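Rejecting surface reflections in tabletop segmentation

Applies to: Limley 2.6 and later
Maintained by: Umesh Negi, Yamila Mansilla
Last revised: 5th July

These steps set up the reflection filter in the Limley perception node. They assume the camera is already calibrated against the arm base and that the node publishes a cluster list. If it does not, work through the hand-eye calibration page first.

The problem

A glossy work surface returns a mirrored copy of each object standing on it. In the colour image the copy sits directly below the object and has much the same hue, so a colour mask joins the two into one blob. The centroid then drops towards the camera and the grasp pose lands short. In the depth image the copy may show up as points below the table plane, or as a hole, depending on the sensor.

Step 1. Fit the plane

Clear the work surface and run:

limley plane fit --frames 66 --out table_plane.yaml

The tool averages the frames, fits a plane and writes the four coefficients in the base frame. Check the residual it prints. Anything over 2 mm means the mat is not lying flat or the calibration has moved. Do not carry on with a bad fit, as every later threshold is measured from this plane.

Step 2. Set the height limits

Open perception.yaml and edit the filter block:

reflection_filter:
 enabled: true
 plane_file: table_plane.yaml
 min_height_mm: 2
 drop_below_plane: true

drop_below_plane removes mirrored points outright. min_height_mm removes the thin layer of noise at the surface. Raising it beyond the default will start to eat into small parts lying on their side.

Step 3. Split the colour mask

The height filter does nothing for pixels with no valid depth. For those, project the plane into the image and cut each blob along its contact line:

 split_on_contact: true
 contact_band_px: 12
 keep: upper

keep: upper is correct for any camera looking down at an angle. For a camera mounted square to the table, turn the split off.

Step 4. Ignore specks

Dust, droplets and smudges give small bright regions that pass the colour test when the target is pale. Set min_blob_px to 26 and restart the node. Wiping the mat is still worthwhile, but the filter should not depend on it.

Step 5. Check with a mixed layout

Put out one small object and one large one, well apart, with the arm in view. The large object should be nearer the camera, so that a filter tuned on apparent size alone will fail visibly.

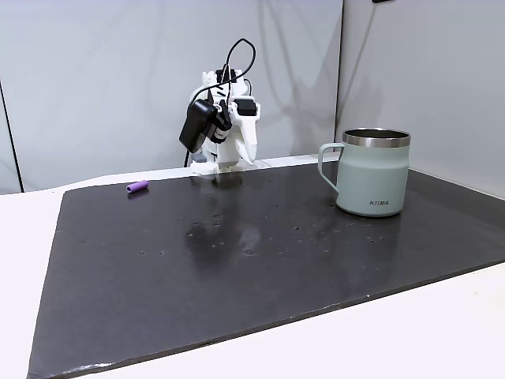 Fig. 1. Check layout: small purple cylinder at back left, green mug at right. Note the purple reflection just below the cylinder.

Run limley view --layer clusters and compare the output with these points:

The cylinder is a single cluster, and its outline stops at the mat.
The mug handle belongs to the same cluster as the body. If it is split off, raise merge_gap_mm.
The steel rim may have missing depth. This is acceptable provided the body is whole.
The arm does not appear. If it does, the self-filter is using an old URDF.

Known issues

The arm's own reflection is not covered by the self-filter. It is normally caught by drop_below_plane, but pixels without depth can leak through as a faint dark cluster in the middle of the mat. Lorena Barrientos has a patch on the godoy branch which mirrors the robot model in the plane and masks both copies. It needs the plane file from Step 1 and has not been tested with two arms.

Plane files written before March use the camera frame and must be regenerated.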